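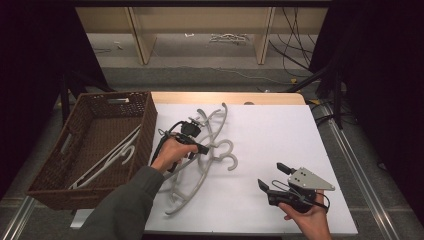

Gray plastic hangers waiting to be sorted at a Kitlow worktable, with a wicker basket at left.

Kitlow Opens Hanger Return and Sorting Service in Sulleck

SULLECK, July – Kitlow, a household storage and reuse company, has opened a hanger return service at its shop in Sulleck. Residents and stores can now bring in plastic hangers they no longer need. The hangers are untangled, sorted by color and shape, and sold again in matched sets.

The service follows a trial at the company's Bulwood shop, where customers returned 2,353 hangers. Most of them came in bags and boxes, hooked together in a way that made them hard to sell or even give away. Kitlow found that people wanted hangers that matched and fit their closet rods, and that mixed bundles sat on the shelf.

Sorting is done by hand at a table topped with a large white board. Hangers are tipped out in the middle of the board and pulled apart one at a time. Those ready to be grouped go into baskets at the side. Cracked hangers and hangers with bent hooks are taken out and kept separately for plastic recycling.

"A closet looks better and works better when the hangers are the same," the company said in a statement. "Plenty of homes have a pile of spare ones on the floor or in a bag behind the door. We would like to have those back in use."

What can be returned

The Sulleck shop accepts plastic hangers in any color, including shirt hangers, hangers with a crossbar and children's sizes. Up to 300 hangers can be dropped off in one visit without notice. Stores with larger amounts are asked to call ahead so that space can be cleared in the back room.

Wire hangers, padded hangers and hangers with glued-on fabric are not accepted at this time. Wooden hangers can be returned at the Bulwood shop only. Size rings, tape and clip-on labels should be removed before drop-off.

There is no charge for returning hangers. Customers who bring in a full bag may choose one matched set to take home. Bags are available at the front counter.

Sets and baskets

Sorted hangers are sold in sets, tied with cotton string at the hook. White and gray are in stock now, and other colors will be put out as enough matching pieces come in. The shop also carries baskets from Huenchumán, a supplier of storage goods for laundry rooms and closets.

Drop-off is open from 9 a.m. to 5 p.m. at the side entrance. Two parking spaces near the door are marked for returns. Finished sets are on the shelves beside the register.

Kitlow plans to add a pickup route for clothing stores between Sulleck and Bulwood later in the year. Stores that would like to be on the route can leave their details at either shop.

About Kitlow

Kitlow sells new and reused storage goods for the home, including hangers, baskets, bins and shelf liners. The company has shops in Bulwood and Sulleck. Press questions can be sent through the contact form on the company's website.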